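# Can a robot do the boring part of my job?

My cousins ask me every year at dinner when they will get a machine that folds the shirts. I work at Fedonari, a small company in Clendon that takes used servers apart, tests the parts and builds them up again. So they think I must know. I don't know about shirts. But I can say something about the work on my own bench, where we have had an arm with a gripper since January.

First, the good side. The arm is very good at waiting. It can stand all the night beside a rack of drives, pull one when the test is finished and put in the next one. In our first long run it had 100 drives to change, and it changed 87 of them without any help. For the other 13 a person had to come. My boss was disappointed with this number, but I was quite impressed. When I was new, I also bent some things.

The drives are easy because they have a handle and slide on a rail. It is almost like a drawer. I think this is the reason why kitchen robots are always shown opening a drawer.

The bad side is everything that is small, soft or has a click. A cable, for example, is never two times in the same position. The plastic latches on a memory slot are also difficult. A person feels with the thumb that the latch is open, and feels again when the module goes down on both sides. We do this over 300 times in a normal week and we talk about football at the same time. For the arm each slot is a separate project. It must come in at the correct angle, it must not touch the parts standing next to the slots, and it must know how hard is too hard. A board does not forgive much.

The people from Imhof, who sold us the software, say that it is only a question of more practice. Maybe they are right. They wanted 200 recorded tries from us for the memory work alone, and I did a big part of these myself, with a controller in my hand and a stiff neck in the evening.
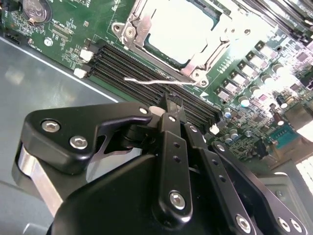 *Fingertip at the empty memory slots, with the processor socket just behind.*

What I learned from this is to look at my own hands. I did not know before that I hold the chassis with my left elbow when I work, or that I turn my wrist a little before I push. It is hard to explain such a thing to a machine when you have never explained it to yourself.

At home I have a Pernico vacuum robot, and it still eats the same sock under the sofa. For the shirts, I told my cousins to wait ten years. For the memory modules I would say three, but I said three also last year.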